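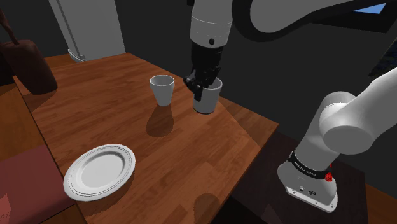

The long way round to a good cup of tea

Share 408 | Comments 71

My grandmother made tea the way other people tune pianos. The kettle was filled fresh, the pot was warmed and emptied into the sink, and then everybody in the kitchen at Birnden had to stop talking while the leaves went in, as though they might take fright. I was a grown woman before I made a cup that she finished, and even then she left a little at the bottom, I think on principle.

I have been thinking about her a good deal this August, having spent most of it drinking tea with people who know far more than I do. It started with Elikem Tetteh, who runs the tea room at Korletey and who wrote to me after I'd been rather rude in these pages about fruit infusions. It was a very kind letter (kinder than I deserved) and it ended with an invitation, so off I went on the slow train with a packet of shortbread in my bag and my opinions more or less intact.

Korletey is at the top of a steep lane, and you arrive wanting something wet and not caring much what it is. Elikem knows this perfectly well. He gives new arrivals a plain black tea, quite light, and lets them get through it before he starts on anything interesting. "You can't taste when you're thirsty," he told me. "You only swallow."

We sat by the back window until well past four o'clock, and he brought out one pot after another. There was a smoky one that made me think of wet coats and bonfires, and a green one I had always believed I disliked. I had been scalding it for years, poor thing. Let the kettle stand with its lid up for a few minutes and it's a different drink altogether, soft and a bit grassy, and I've bought it twice since.

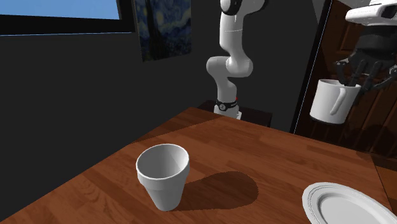
He is not a snob, I should say, and he was quite stern with me when I apologised for liking a bag in a mug with plenty of milk. His own mother drinks hers with condensed milk and two sugars, and he makes it for her exactly so. What he does mind is stale tea. He asked me how old the caddy in my kitchen was, and I had to admit that the tin had been a wedding present and that I couldn't swear to the age of the layer at the bottom. He went rather quiet at that.

From there I went on to Kukville, where the Hirkura tea shop has been selling loose leaf from the same narrow counter for 42 years. The smell gets you on the pavement. They will weigh you out the smallest amount you like, enough for a couple of pots, and I came away with five little paper bags and no idea which was which by the time I got home. It was a lovely week of guessing.
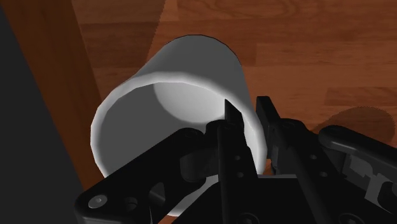

Should the milk go in first or last?

With a pot, whichever you prefer, as the tea has already brewed by the time it meets the milk. If you're making it with a bag in the cup, put the milk in last, or the water will cool too quickly and you'll be left with something pale and sad. My grandmother put hers in first and would not discuss it.

I've thrown out the bottom of the caddy now, and given the tin a good wash and a day on the windowsill to air. The smoky tea lives in a jar of its own, well away from the biscuits.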